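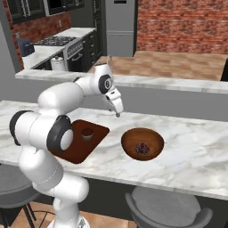 The berry kitchen in the simulator, arm between the board and the bowl

Thread: Student kitchen challenge, our entry and our score of shame
Board: Clubs and competitions

gantry_gladys
Posted Oct 6, 2024

Second year of running the robotics club at our sixth form, first year of entering the simulated kitchen round of the Rollinico Cup. The task sheet says "transfer the fruit to the cup" and leaves it at that, as though fruit were a thing that had ever wanted to go anywhere.

Our team is four students and one teacher (me, chemistry, press-ganged). They wrote the controller themselves. It's called Givton, after a typo in the first commit that they all became attached to. The plan goes: find the bowl, go above the bowl, come down, close, lift, cross to the cutting board, let go over the cup. In 369 overnight runs it has managed the whole thing 2 times, and one of those was with the gravity set wrong.

Everything up to the coming down is lovely. I'd happily watch it hover all evening. Then it goes for the berries and we get one of the following: it clips the rim and the bowl scoots off across the marble, it closes on nothing and carries the nothing to the cup with enormous care, or the physics loses its temper and a berry leaves the kitchen.

Any advice before the entry locks? The students have asked me to say they don't want to be told to use a learned policy. They've been told. They have feelings about it.

ohmslaw_and_order
Use a learned policy.

gantry_gladys
Thank you for your contribution.

pidtuner_paul
What's your approach angle? The default grasp in that task pack comes in straight down on the centre of the object's bounding box, and for a heap of small things the bounding box is a lie. Have them print where it thinks the centre is. Ours was under the bottom of the bowl for a fortnight and we blamed the gripper the entire time.

gantry_gladys
Printed it. It's under the bowl. I've told them a stranger on the internet found it in one go and there has been a silence.

mrs_servo
I'm going to disagree with Paul a bit. The centre offset matters, yes, but your bowl wouldn't scoot if you weren't coming down near the rim in the first place. That smells like the bowl's position being read once at the start and never again. If it gets nudged on run one and your reset doesn't put it back properly, every run after that is aimed at where the bowl used to live. Check the reset before you touch anything else.

pidtuner_paul
If the target's under the bowl, the fingers carry on down until something stops them. That'll shove a bowl about without any help from the reset.

mrs_servo
It'll shove it down. The worktop is famously good at resisting that.

pidtuner_paul
You have clearly never met this contact solver.

gantry_gladys
While the two of you were busy I made the students do both. Anqi Ding, who looks after our reset script and is sixteen and frighteningly calm, went through it line by line and found that the bowl goes back to its start position but keeps whatever velocity it had. So every run began with a bowl that was already on its way somewhere. She fixed it in one line and then ate a sandwich.

With that sorted, and the grasp height lifted clear of the bottom, we started stopping the run at the hover and checking the fingertips against the rim before letting it go any further.

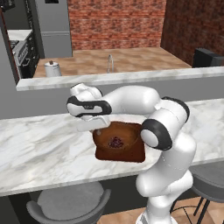
The offset is still the thing we can't agree on. Half the team wants to aim for the middle of the heap every time. The other half wants to pick whichever berry sticks up most and go for that one, on the grounds that it's the only one volunteering. I've stayed out of it by marking Year 10 titrations in the corner.

mrs_servo
Velocity! I'll take half a point for that.

ohmslaw_and_order
Middle of the heap is a waste of time with two fingers. You squeeze the pile, the pile goes sideways. Single berry. Or a learned policy.

Shi
Long-time lurker, our college did this round in June. Middle of the heap worked better for us. Going for a single berry sounds clever but you need the pose of every berry each time one moves, and they all move whenever you so much as look at them. We closed slowly on the middle and took whatever came up. Check the rules too. Ours only needed 3 in the cup.

gantry_gladys
It says 3 in ours as well. Page two, under the bit about T-shirts. We've been trying to empty the bowl.

pidtuner_paul
Oh dear.

ohmslaw_and_order
So the 369 runs were scored against the wrong target?

gantry_gladys
They were scored against a higher standard.

Shi
Slow the closing speed right down as well. And open over the cup from as low as you can get without knocking it, it's a shallow little thing and they bounce.

gantry_gladys
Update. Left it going on the library machines over the weekend with the new reset, middle of the heap, slow close, low release. 3063 runs. I won't post the success rate because the students consider it a trade secret, but it now has a number in front of the decimal point. The single-berry faction have asked for their own branch and I've let them have it on condition that they comment their code.

One new problem. On the way across to the board the elbow sometimes takes the long way round and swings out over the bar stools. Is there a penalty for hitting furniture?

mrs_servo
There is if it's the judges' furniture. In the sim I think it just ends the run. Give it a waypoint above the bowl and another above the board and don't let it choose.

pidtuner_paul
Agree with mrs_servo. Someone note the date.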